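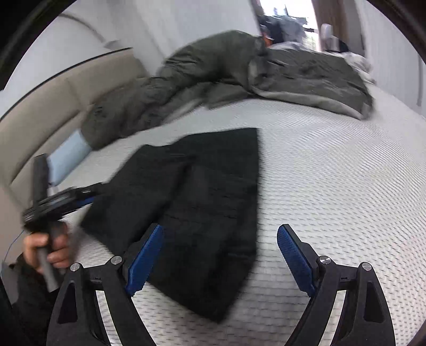 4장 하의류 개기: 반바지

4.1 적용 범위

본 장은 Trimbridge 기숙사 생활관의 침구 및 의류 정리 지침 가운데 반바지류를 침대 위에서 개는 절차를 규정한다. 허리 전체 또는 일부에 고무 밴드가 들어간 반바지, 운동용 반바지, 잠옷 하의에 적용한다. 허리에 심지가 들어간 정장 반바지는 5장을 따른다. 상의류는 3장에서 이미 다루었으므로 되풀이하지 않는다.

4.2 작업면 준비

1. 침대 위의 베개와 이불을 치우고, 옷을 펼친 길이보다 넓은 평면을 확보한다.

2. 매트리스 위 또는 시트 위 어느 쪽에서 작업하여도 무방하다. 시트 위에서 작업할 때에는 먼저 시트의 주름을 손바닥으로 편다. 시트가 밀리면 옷의 좌우가 어긋난다.

3. 짙은 색 옷은 밝은 색 바탕 위에 놓는다. 검은색 반바지는 어두운 담요 위에서 가장자리와 접힌 선이 잘 보이지 않는다.

4. 주머니를 모두 비운다. 휴지, 동전, 열쇠는 접힌 부분에 단단한 자국을 남긴다.

주의: 완전히 마르지 않은 옷은 개지 않는다. 허리 밴드와 주머니 안감은 다른 부분보다 늦게 마르므로 손으로 따로 확인한다. 습기가 남은 옷은 건조대로 되돌린다.

4.3 펼치기

1. 허리 밴드의 양 끝을 잡고 가볍게 한 번 턴 다음 작업면에 내려놓는다. 이 단계에서는 옷이 비스듬히 놓여도 된다.

2. 허리가 위쪽, 밑단이 작업자 쪽을 향하도록 방향을 맞춘다.

3. 가랑이 솔기를 기준으로 양쪽 다리 부분을 벌려 겹친 곳이 없게 한다. 가운데에 비스듬한 주름이 생기면 한쪽 다리가 안으로 말려 들어간 것일 수 있으므로 밑단을 잡아 바깥쪽으로 당긴다.

4. 가로로 난 잔주름은 허리에서 밑단 방향으로 쓸어 편다. 힘을 주어 누를 필요는 없다.

참고: 앞뒤 구분이 어려운 옷은 안쪽 라벨을 확인한다. 라벨이 없으면 가랑이에서 허리까지의 길이를 비교하여 긴 쪽을 뒤판으로 본다.

4.4 세로 접기

1. 한쪽 다리를 다른 쪽 다리 위로 넘겨 2겹이 되게 한다. 앞판이 바깥을 향하도록 접는 것을 원칙으로 한다.

2. 양쪽 옆솔기를 맞춘다. 밑단보다 허리 쪽을 먼저 맞추는 편이 수월하다.

3. 가랑이 부분이 뾰족하게 튀어나오면 안쪽으로 접어 넣어 전체를 직사각형에 가깝게 만든다.

4. 주머니 덮개나 장식 띠가 들떠 있으면 손끝으로 눌러 옷의 결을 따라 눕힌다. 끝이 풀린 실은 잡아당기지 말고 가위로 자른다.

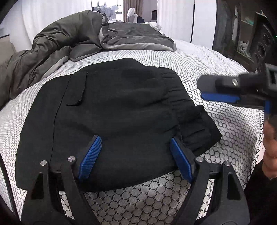
4.5 허리 밴드 처리

1. 고무 밴드는 접은 뒤에도 오므라들어 잔주름이 잡힌다. 이를 억지로 늘려 펴지 않는다. 늘린 상태로 보관하면 탄력이 떨어진다.

2. 허리 밴드 바깥으로 삐져나온 천이 있으면 모서리를 안으로 밀어 넣는다.

3. 조임 끈은 허리 안쪽으로 넣고 매듭을 짓지 않는다.

4.6 가로 접기와 보관

1. 밑단을 허리 쪽으로 올려 반으로 접는다. 길이가 긴 반바지는 한 번 더 접는다.

2. 접힌 쪽이 앞을 향하도록 서랍에 세워 넣는다. 서랍 한 칸에는 최대 11벌까지 넣을 수 있다.

3. 선반에 쌓아 보관할 때에는 쌓은 높이가 200 mm를 넘지 않게 한다. 아래쪽 옷에 눌린 자국이 생기면 위아래 순서를 바꾼다.

4. 계절이 지난 옷은 5월 정리 기간에 Huerta 보관함으로 옮기고, 보관함 앞면의 카드에 호실과 품목을 기재한다.

주의: 보관함에 방충제를 넣을 때에는 고무 밴드에 직접 닿지 않도록 종이로 감싼다.

4.7 점검 및 문의

각 호실의 정리 상태는 층별 담당자가 확인한다. 재정리가 필요한 경우 해당 호실에 서면으로 통지하며, 통지를 받은 입주자는 다음 점검 전까지 조치하여야 한다. 절차에 관한 문의는 생활지원실 Maricruz Mendoza에게, 보관함 추가 신청은 Uriel Villaseñor에게 한다. 신청서는 생활지원실 창구에 비치되어 있다.

관련 문서
3장 상의류 개기: 티셔츠와 셔츠
5장 정장 하의의 걸이 보관
6장 양말 및 속옷 서랍 구획
침대 시트 교체 절차
Huerta 보관함 사용 신청 안내
공용 건조대 이용 수칙

이 사이트는 이용 편의를 위하여 쿠키를 사용합니다. 계속 이용하시면 쿠키 사용에 동의하신 것으로 간주합니다. 동의 | 설정 변경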